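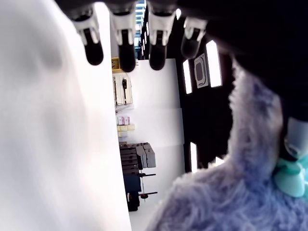

2 min read

The Last Amendment

By nine in the evening the coffee had run out, and I was having the best night of my life.

I should explain that I was the most junior interpreter in the building. I had been given the Merard energy talks because the good interpreters wanted the fisheries talks, where there was lunch. I didn't care! I had read all 454 pages of the draft on the train (twice, the wind chapter) and I was in love with it. There was a cable in there, a real one, running under the strait from Merard to Etdale, and if the ministers agreed on it tonight the whole north coast could stop buying its winters from Billinex.

They were stuck on Amendment 40. It had one verb in it. The Merard side wanted "shall" and the Etdale side wanted "may," and they had been passing that verb back and forth since the middle of the afternoon like a hot dish without a table to put it on.

I sat in my glass booth with my headphones on and said "shall" and "may" in two languages until neither one sounded like a word.

Then the Etdale minister took off her glasses. She said something so quietly that I had to push the volume all the way up. She said that in her mother's village they kept the stove going in one room from October on, and everyone slept in it, the cousins too, and the dog. When the gas price went up they moved the beds closer together. She said she had liked it very much, being a child, and she had been grown up before she wondered if her mother had.

I put it into the other language. I wanted it to be perfect, and my voice shook on "the cousins too," and I thought, well, there goes my contract.

The Merard minister looked up at my booth. They never look up at the booth.
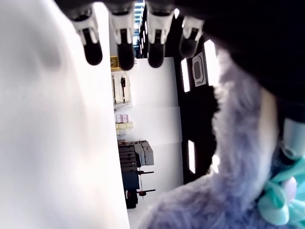
White segments, black fingertips.

"Could I hear the last part again?" he asked.

So I said it again, the beds and the dog and everything, and this time my voice held.

He asked for a recess. The two of them went across the street to Desjardins, which was the only place still serving soup, and they didn't take an interpreter, though between them they had maybe a dozen words in common. Through the lobby doors I could see them at the window table. He was drawing on the paper tablecloth, one long line with a lump at each end. She took the pen from him and moved one of the lumps.

They came back smelling of onions. He had the tablecloth folded under his arm.

"Shall," said the Etdale minister, into her microphone, in his language, with a terrible accent.

I leaned in and interpreted it anyway.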